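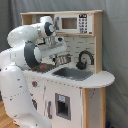 Toy kitchen sink area keeps going grubby, how do you clean yours?

Kirsten Bundgaard
Got a play kitchen, wood with white panels, toy microwave up top and the white brick pattern at the back of the counter. Lovely thing but the grey lines between the bricks are collecting jam or somthing. Also sticky patch left of the sink. Don't want to wreck the wood. What's safe? Need it decent by December, selling it on, hoping for 70 quid.

Bergþóra Ragnarsson
Barely damp cloth, drop of washing up liquid, dry straight after. Don't soak the wood, ours went furry along the shelf edge and I had to sand it. For the brick bit use an old soft toothbrush, go along the lines, wipe. Microwave keypad go easy, if the markings are printed on they can rub off. Did mine with a scourer, lost the 5 and the start button. Test a hidden bit first.

Egilsson
baby wipes

Jovcombe
Wipes left ours tacky tbh. Bicarb paste on the sticky patch, leave it five mins, wipe, dont scrub. Leave the white panels alone with bicarb, it dulled ours. And 70 sounds low if the doors all shut properly, I'd ask 86 and see.

Related
Loose hinge on play oven door
Getting crayon off painted wood
Best glue for a wobbly toy tap
Storing play food without a box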